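## Looking after a pair of hand-held grippers

These notes cover the two-handed kit we keep at Birell: a left gripper, a right gripper, a marker cube on each, and the leads. They were first written for the Domar workshop, and most of them will do for any hand-held gripper with printed jaws.

### Before you start

Wipe the jaw pads with a barely damp cloth and let them dry. Dust from cardboard is the worst thing for grip, and paper fluff comes a close second. Don't use washing-up liquid, which leaves a film, and keep furniture polish well away.

Check each cube for play. Hold the body in one hand and try to turn the cube with the other. If it moves at all, nip up the screw underneath with the short hex key, a quarter turn at a time. Stop when it stops moving. The thread is cut straight into the plastic and will strip if you lean on it.

Look over the printed faces too. A scuffed corner can usually be left alone. A face that has started to lift should be peeled off and replaced whole – glue squeezed under the edge makes a bump, and then the position readings wander. Spare faces are in the flat tin, matt side out. Never laminate them, as the shine upsets tracking under a ceiling light.

### The paper test

Squeeze and release each trigger 10 times, then try the jaws on a single sheet of plain paper. Pick it up by a corner, raise it off the table and hold it there for a slow breath. If it slides out, clean the pads again before touching the spring. If it tears, the pads have picked up grit or one of them is on crooked.
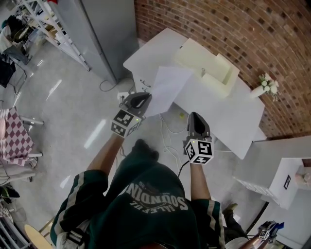
Sioned Eynon wrote in to say that she gets on better with a till receipt than a full sheet, as it is thinner and shows up a worn pad sooner. She also changes both pads together, even when one looks fine, and has had no trouble with uneven jaws after starting to do so.

We have kept to the full sheet for the daily check and added the receipt to the monthly one.

### Pads

Pads last us 200 hours or so of ordinary handling, less with rough boxes. To change them:

1. Switch off and unplug.
2. Warm the old pad with a hairdryer on low.
3. Lift one end with a plastic scraper and pull slowly.
4. Clean off the old glue with a little surgical spirit on a cotton bud.
5. Press the new pad down from the middle outwards.
6. Clamp lightly with a clothes peg and leave overnight.

The replacements are Santoro part 374. Part 462 looks the same in the bag but is a touch too long and catches when the jaws close.

### Leads

Most faults we see are leads. Give each one enough slack to reach above your head, and fasten it near the wrist end so that the plug takes no pull. A hook-and-loop tie is better than a cable tie, which bites. Coil leads loosely for storage, over and under, and don't wrap them round the gripper.

If the tracking drops out when you move your arm, swap the leads left for right. If the fault moves across, bin the lead. If it stays put, the socket needs looking at, and that is a job for Tormod Grønli's bench.

### Putting away

Jaws open, so the pads don't take a set. Cubes upwards. Keep the case off the radiator shelf.

Last checked 1st April, M. Watkins. The left spring is on order.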